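About us

Hello, and welcome to Votitz! I'm the person who answers the emails, fills the shelves, sweeps the floor and writes these pages, so if there's a spelling mistake, you know who to write to. We're a small refill shop and bottle workshop on Okholm Lane, in the narrow building with the blue door between the key cutter and the wool shop. We sell washing-up liquid, laundry liquid, vinegar, oils, shampoo and a few other runny things, and you bring the bottle. If you haven't got a bottle, we'll find you one, and if you've got one with a missing lid, we'll very likely find you the lid as well.

How it began

I used to work in the kitchen at Kulusex, which some of you will remember as the café at the far end of the lane (the lentil soup! I still get asked for the recipe and I still haven't got it). We went through an awful lot of bottles there. Oil, cordial, fizzy water, cleaning spray. They all got rinsed and put out the back, and every time I carried a bag of them out I thought the same thing: most of these are perfectly good. So I started taking a few home. Then a few more. By the time the café closed that November, I had bottles in the bath, bottles under the bed and a biscuit tin of caps that wouldn't shut.

My sister said I should either open a shop or get help. I opened a shop.

The first year was one table, 2 big drums of washing-up liquid and a funnel. I didn't know how much people would want to talk about bottles, but they do, and I was very glad of it on wet Tuesdays when not much else was going on. People came in with old lemonade bottles, or a vinegar bottle that belonged to their gran, or a jam jar with something unspeakable at the bottom. We cleaned them up, filled them and sent them home again.

What we do all day

The front room is the shop. You put your empty bottle on the scales, we write the weight on a bit of tape, you fill it as far as you like and you pay for what's gone in. There's no smallest amount. Somebody buys a thimble of almond oil every other week for a squeaky hinge, and that's fine by me.

The back room is the workshop, and it's my favourite bit. It's where the bottles get washed, sorted, sniffed (yes, sniffed – peppermint never leaves) and matched up with something to close them. We keep glass along one side and plastic along the other. Green ones have a crate to themselves, partly so I can find them and partly as I just like the look of them all together. Clear bottles are easier to sell, as you can see what's in them, but give me a ribbed green one any day. The ribs help when your hands are soapy, too.

Caps are the hard part. You'd think a bottle top was a bottle top, and I certainly did. Then you try a lid that looks exactly right and it turns and turns and never bites, or it bites crooked and leaks oil all down the inside of your bag. We sort ours by the width of the neck first and then by the thread, and there's a drawer marked Azar for anything we can't place. (Azar is the name of the old shop that had these premises before us. The drawer came with their name on it and I've never had the heart to peel it off.)

With a squashy bottle, where you hold it makes a difference. Squeeze it too hard in the middle and whatever's inside comes up to meet you. Hold it too loosely and the whole thing spins round with the cap. I tell people to take it around the body with one hand, gently, keep the neck straight, and bring the other hand to the top.
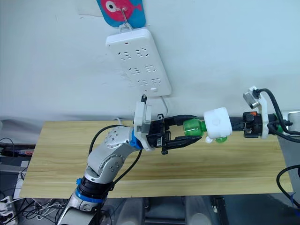 Come to a bottle evening

Once a month we push the tables back and have people in. It costs 3 pounds, which covers tea and whatever biscuits I've bought, and you can bring up to 12 bottles each. We show you how to get labels off without losing your temper (warm water, a bit of oil, patience), how to deal with cloudy glass using rice and vinegar, and how to tell which plastic bottles are worth keeping and which have had their day. After that it's mostly chatting and scrubbing.

There's room for 30 if everyone is friendly, though it's a good deal comfier with fewer. Please book by email or pop your name on the sheet by the till. Children are very welcome and tend to be much better at matching caps than the grown-ups – I think they just have more faith that the right one is in there somewhere.

We also go out to schools and clubs with a crate of odd bottles and a big bag of lids. If you'd like us to come to yours, write and tell me how many of you there are and whether you've got a sink. We do need a sink! I learned that one the damp way, in a church hall with a single hand basin the size of a cereal bowl.

What we'll take and what we won't

We love getting clean, empty bottles with or without lids, and loose lids on their own. Odd sizes are good, and old pump tops are very good indeed, so long as the spring still goes up and down. Please give everything a rinse before you come, even a quick one.

We can't take anything that's held bleach, weedkiller, paint or motor oil. I know it seems a shame, but I can't be sure of getting it out, and I'd never sleep. We can't take broken glass either, or baby bottles, or anything with a bit of mould you're hoping I won't notice. I will notice.

Things we're asked a lot

Do we deliver? Only on the lane itself and the streets just behind it, and only by foot, so please don't order twenty litres of vinegar.

Can you fill a drinks bottle with washing-up liquid? You can, but we'll put a big label on it and you must leave that label on. Green lemonade bottles full of green soap make me nervous.

Do we make our own soap? No. I tried once. The pan has gone to live in the garden.

Have we got a lid for this? Bring it in and we'll look! We've got well over what any sensible person would keep.

Finding us

We're open every day except Sunday and Wednesday, from nine until the light goes in winter and until five the rest of the year. There's a step at the front, but the side gate is flat and wide enough for a pushchair or a wheelchair, so give the bell a ring and I'll come round and open up. Bikes can go in the yard.

If you've only got a carrier bag of lids and no time to stop, leave it in the box inside the gate. I empty it every evening.

Page last changed February 7, 2022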